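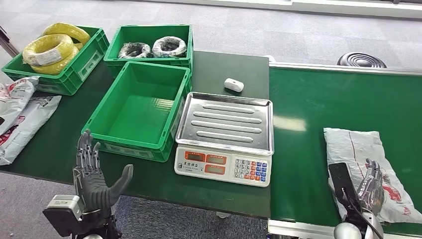
tallowmere wrote:

I would weigh every coil in the bag you are going to send it in, sealed, label on. Weighing at the crate and adding a bit for packaging is how you end up paying surcharges.

Packing and Dispatch > Benches and layout > Weighing coiled cable before bagging

fenwick_lane
Original poster

Fair enough, but let me set out the whole problem, as my first post was short.

We sell cable by the coil. It comes in from Khaemba on drums, gets cut and coiled, and goes into the green plastic crates at the back of the bench. Some coils are wrapped in clear film and some are only tied. The order goes over the scale, into a printed white mailer bag, and off along the conveyor on the right. The scale is the ordinary sort with a steel tray and red LED windows, and it does what we need.

Last month we sent 2,037 parcels and 12 came back with a weight surcharge. All of them were near the edge of a price band. I want to know if people weigh before or after bagging, and where the scale should sit.

tallowmere

After. The bag weighs something, the label weighs something, and so does the film if you use it. I've never seen a reason to do it first.

Quote | Report

oddsocks_and_twine

I don't agree with that. If you weigh before bagging you catch a short coil while it is still easy to swap. Once it's sealed you have to cut the bag open and throw it away. We weigh the bare coil against the figure on the order sheet, then bag it.

The surcharge problem is a different one. Put the weight of the empty bag into your Mumora settings and let it add that on.

Quote | Report

tallowmere

That only works if every bag is the same size. Are they?

fenwick_lane

No, there are 3 sizes. We do use Mumora, but it only lets us put in one packaging weight, so I set it to the middle one. That may well be where the trouble comes from.

brindlecroft

It is where the trouble comes from. Set it to the heaviest bag and you will stop getting charged. You'll overpay by pennies on the small ones.

Also, do you have to wrap the coils at all? Film on PVC cable seems like a waste to me. Two ties and it holds its shape.

Quote | Report

fenwick_lane

We wrap the dark ones because they scuff and people complain. The yellow is left as it is and I've never had one sent back for marks. The paper label goes straight on the front coil.

oddsocks_and_twine

Wrapped coils slide about on a steel tray as well, even with the ridges. Put the coil down flat, let go, wait for the number to settle. Half of our bad weights came from somebody still having a hand on it.

Quote | Report

brindlecroft

Is the bench level? And what is it standing on? Our old unit had a painted concrete floor with a dip in the middle, and the scale read differently depending on which end of the table it was on.

fenwick_lane

Good question. The floor is green, smooth and quite shiny, and it was done before we moved to the Jindiner unit. I've not found a dip in it. It shows every scrap of film and tape, though, and by the window the shine is strong enough that you can miss a clear offcut lying there until you step on it.

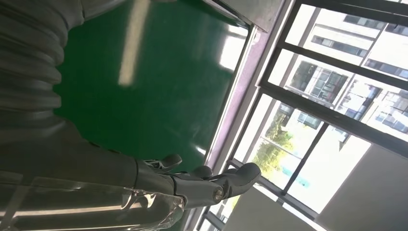
So we sweep at dinner time and again at 4, and the offcuts go in a sack under the bench. I did put a spirit level on the table this morning and it is out by a small amount at the conveyor end. The scale has feet that screw up and down, so I'll see to that tonight.

tallowmere

Level it, then check it with a known weight. A sealed bag of sugar isn't a known weight, before anybody suggests it. Buy a proper one.

Quote | Report

oddsocks_and_twine

I've used a bag of sugar for years.

tallowmere

I know you have.

brindlecroft

On where the scale should sit – I'd keep it where you've got it, between the crates and the conveyor. Everything moves one way. I would shift the spare mailer bags, though. Ours used to hang over the end of the table and they were always on the floor by the afternoon. A letter tray screwed to the bench sorted it.

Quote | Report

fenwick_lane

Yes, the bags need a home. I'll try a tray on the left side, big ones at the bottom.

Plan for July then: feet adjusted, proper check weight ordered, Mumora set to the heaviest bag. I'm going to weigh bare as well as bagged for anything near a band edge and just bagged for the rest. It's slower, but it's only a few orders a day.

oddsocks_and_twine

Both is fine. Write the bare weight on the order sheet or you'll forget it by the time the bag's sealed.

tallowmere

Still think the bare weight is a waste of time. Let us know how many surcharges you get next month.

Quote | Report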